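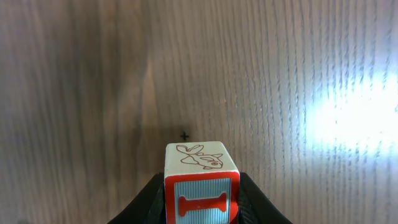 Dritley Playroom - toy and furniture safety check
22 July 2021
Checked by: Mehwish Satti
Room: ground floor playroom, ages 2 and up
Previous check: June

Marks used: OK, FIX, OUT (removed from the room), ASK (I want an answer before I sign)

1. Painted wooden toys

Paint firmly attached, no flaking when rubbed with a damp cloth - OK
Edges and corners free of splinters - OK
Printed pictures not lifting or peeling - OK
Proof that the paint is safe for mouthing - ASK

Comment: The folder has a sheet from Patby that says "child friendly finish." I don't know what that means and I doubt Patby does either. It gives no test number, no lab name and no date. A cloth rub tells me the paint is stuck on today. It doesn't tell me what is in it. Please write to them again and ask for the test report itself.

2. Small parts

All loose items tried in the small parts cylinder - OK
Wheels, knobs and pegs pulled by hand - FIX
Battery covers closed with a screw - OUT

Comment: Two pull-along toys have wheels that wobble on the axle. The June sheet marks them "tightened." Maybe so, but they are loose now. The singing phone has a cover that snaps open with a thumbnail, and the screw is missing. I took it out of the room and it should stay out until somebody finds the right screw. Tape is not a screw.

3. Shelving and storage

Tall shelves fixed to the wall - FIX
Heavy items on the lowest shelf - OK
Toy chest lid stays up by itself at any height - FIX
Air gap when chest lid is closed - OK

Comment: The Etero shelf by the window has 6 bracket holes and I found screws in 2 of them. I was told it "has never moved." I moved it with one hand. The lid support on the chest holds fine when fully open and gives up at half way, right where fingers go. The label calls it a soft close lid. I let it drop and would not call it soft.

4. Floor and soft areas

Mats lie flat, no curled corners - FIX
Cushion covers zipped, zipper pulls removed or tucked in - OK
No foam showing through tears - OK
Floor clear in front of both doors - OK

Comment: Same curled mat as last time. Turning it around puts the curl on the other side. It needs replacing.

5. Windows, cords and outlets

Blind cords out of reach, cleats used - OK
Window opening limiters working - OK
Outlets at child height covered - OK
Heater guard fixed at both ends - ASK

Comment: The guard feels solid, but Memon fitted it and left no paperwork. I would like to see which anchors went into that wall, as it sounds hollow when you knock on it. "Should be fine" was written on the job slip. That isn't a fixing method.

6. Cleaning

Mouthed toys set aside and washed the same day - ASK
Wooden toys wiped, never soaked - OK
Cleaning log filled in - OK, with doubts

Comment: The log has 16 entries since the last check, all in the same pen and every one signed at exactly closing time. It may all be true. I'd still like the person doing the washing to fill it in as they go, at the sink - the clipboard can hang there.

Before the next check

Screw the Etero shelf to the wall. Keep children away from that end of the room until it's done.
Repair or throw out the two pull-along toys.
Replace the lid support and the mat.
Get the paint report from Patby and the anchor details from Memon.

Not signed off. I'll come back when the shelf is fixed and look at it myself.

M. Satti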